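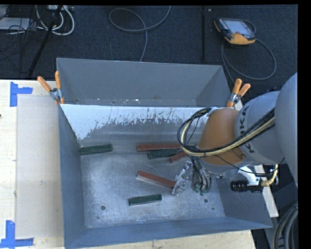 julto-bars

Notes and pictures for the bars-in-a-bin set. README last touched in August, parts of it older than that. If something here disagrees with the file list, trust the file list.

What's in it

388 pictures of colored bars lying in a gray metal bin. Dark green and reddish-brown. Plain rectangular bars, no print on them. Bin has sloped inner walls so anything near the edge ends up tipped or slid down to the floor.

Each picture has a matching text file with the same name. The text file says which bars are there, what color, and what is lying on what. That's all. No weights, no prices, nothing about where the bars are from.

Started as a small job for the Lendance sorting bench and grew. The older Marchal pictures (wooden trays, soap ends) are NOT in here any more, they got their own folder. Please stop asking for them under this name.

Folders

pictures/ – the pictures
notes/ – one text file per picture
lists/ – train, check and holdout lists, plain text, one name per line
old/ – first naming scheme, kept for people with old scripts. Don't build on it

Holdout list is 60 names. Check list is 50. Everything else is train. The lists don't overlap, I ran it twice.

Colors

Two color words only:

green – the dark green bars. Can look close to black in the shadow of a wall. Still green.
brown – the reddish-brown bars. Some people wrote "red" or "brick" early on, those were changed over to brown. If you find a leftover "red" send it in.

Surface is slightly waxy and chalky, so the edges go soft where two bars of the same color touch. Worst case is brown on brown. Where we couldn't tell if it was one long bar or two short ones end to end, the note has "unsure" on that line. Leave the unsure lines in if you retrain, people keep deleting them and then wondering about their numbers.

Lengths

The browns vary. In the first picture one of them is clearly shorter than its neighbor, and that is normal for the set. Short, long, whatever, each one is a bar. We don't have a separate word for a short piece and we aren't adding one.

Cutoff for what's a bar and what's a crumb: if it has at least two straight long edges you can follow, it's a bar. Crumbs aren't written up.

Dirt

The bin was not wiped between layouts. Pale gray powder on the floor, small dark holes and marks, red-brown splatter low on the far wall. Keep all of it. Do not mark the splatter as brown bar. Sounds obvious, but the first round had it in a dozen notes and it took an afternoon to get out.

Dark specks on the floor: same thing, not objects. Ignore.

A cleaned-up version with the floor painted over was made for Celau. Not useful, scores on the real bin dropped. Not included.

How the notes are written

One line per bar. Color, rough place in the bin, rough direction, then what it touches. Places are left, center, right crossed with back, middle, front. Back is the far wall, the bright pale one. Front is the lower wall, darker.

Typical file:

green, left middle, flat across, touches nothing
green, center right, under brown
brown, back right, flat across, over green
brown, middle, diagonal, touches nothing

(That one's shortened and the wording is tidied. Real ones have typos.)

"Under" means any part is covered by another bar, even a corner. "Over" is the other side of the same pair, so every under should have an over. There's a small script in lists/ called pairs that checks this. Run it after any edit. It complains about blank lines at the end of the file, ignore that.

"Touches" is only for side contact with no overlap. People disagree on this one a lot. If your work depends on it, redo it yourself.

Most pictures have 6 bars or fewer. A handful have more and those are the messy ones with the lowest agreement betwen writers.

Known problems

- Bars against the left wall get called "tipped" when they are really flat on the floor. Partly fixed.
- Light on the far wall is bright. Anything lying up against it loses its top edge.
- Front wall is dark blue-gray, and dark green next to it is hard going. Zoom in.
- Some file names skip a number. Nothing missing, those were doubles and got thrown out.
- Same bars used again and again. So the chips and scuffs repeat. If you're splitting your own lists, split by layout, otherwise your check set is full of bars the train set already knows.
- Not much variety in the bin. It's one bin. Don't expect this to carry over to bowls, crates, drawers etc.

What people have used it for

Finding the top bar in a pile. Counting by color. Testing a color sorter on dull surfaces. One group used it to see how well their outlines held up on powdery floors and sent back better edges for over 50 of the files, which are merged.

Don't use it for anything about food. They look like chocolate or soap to some people. They are not listed as either.

Changes

v3 – pairs script added, under/over made to match everywhere
v2 – "red" and "brick" changed to brown, splatter taken out of the notes
v1 – first copy, no lists

To do

- second pass on "touches"
- rename the old/ folder so people stop opening it first
- a page with the ten hardest layouts, half done
- add a note on how diagonal is diagonal. At the moment it's anything that isn't obviously along or across teh bin

Use

Free to use and change, keep the julto name on it, say if you altered the notes. Corrections go in as a plain text file with the picture name on the first line and the new lines under it. No spreadsheets please.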